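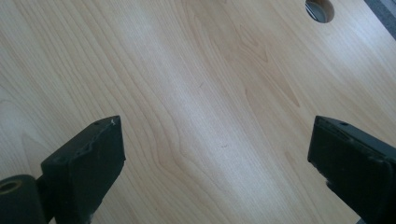 The first thing Guido Marras does in the morning is run a thumbnail along the fingertips of the grippers. He does it before the coffee is ready and before the lights at the far end of the shop are on. He is feeling for the places where the dark coating has let go and the edge has started to crumble.

"You can look at them, but looking tells you less," he says. "They can look terrible and be fine for another month."

Marras looks after the gripper bench at Vondow, a company that trains robot arms to do light assembly and packing work. The arms learn from people. An operator picks up a hand-held gripper, the same fingers the arm will use with a camera mounted behind them, and does the task over and over. The recordings go to the software group. The grippers come back to Marras.

There are 13 of them in rotation, and each has a page in a ring binder. The pages are written in pencil. Pin changes, finger changes, drops. A drop gets a line of its own even when the tool seems fine afterward, and operators are asked to report it the same day. Most do.

The fingers take the abuse. They get pressed into tabletops, knocked against bins and dragged along shelf edges, and the tips chip first. Marras doesn't mind chips along the outside. What he cares about is the face that does the holding. If that face wears unevenly, a part will roll a little as it is gripped, and the operator will correct for it without noticing. The arm then learns the correction as if it belonged to the job.

That happened last September, with a tool the operators called Killov after a label on its old carrying case. Its left finger had worn down faster than the right. The recordings looked normal, but the arm trained on them kept turning small boxes a few degrees before setting them down. It took the software group most of a week to come downstairs and ask about it. Marras put the fingers side by side on a flat plate and the difference was easy to see.

Since then, fingers are changed in pairs. He keeps the old ones in a drawer, and when two of them have worn to a close match he will sometimes put them back on a practice tool.

A full service takes him 60 minutes if nothing is stuck. He starts by closing the gripper by hand and listening. Then the fingers come off, and the pivot pins come out. The pins ride in bushings, and the bushings are what he spends the most time on. Grit gets in, mostly dust from cardboard, and turns to paste with the oil. He wipes everything, puts each pin back dry and rocks it. If he can feel play, the bushing is replaced. If he can't, it gets one drop of oil and goes back together.

"People want to oil everything," he says. "I took the can off the operators' shelf."

The fasteners are small and go into softer material, so he turns them with two fingers on the driver and stops when it stops. He learned that at Brouwer, where he repaired packaging machines for years and saw a lot of stripped threads. A stripped finger is scrap. Vondow buys its fingers from a molding shop called Pivent, and the last order was 103 pairs, which he thinks will carry him through the winter.

After reassembly comes the camera check. The camera has to see both fingertips, at the same height, every time. Marras opens the gripper wide over a bare tabletop and compares the view with a saved one from when the tool was new. If one tip sits higher than it should, he loosens the bracket and starts again. He uses a plain table because there is nothing on it to pull his eye away from the fingers. Then he closes the gripper 3 times on a steel gauge block and writes down the readings.

The tools are due back on the rack by 8:30, when the first operators come in. On the day I visited, one of them returned a gripper before lunch. It felt stiff, she said. Marras opened and closed it next to his ear, shook his head, and reached for the binder.

There was a drop on the page from the day before, in her handwriting. He pulled the pin and rolled it across the flat plate. It wobbled - not much, but enough that both of them saw it. He found a new one in the parts box and had the gripper back in her hands before she finished her sandwich.

Contact the editors | Subscriptions | Copyright, all rights reserved | Back to top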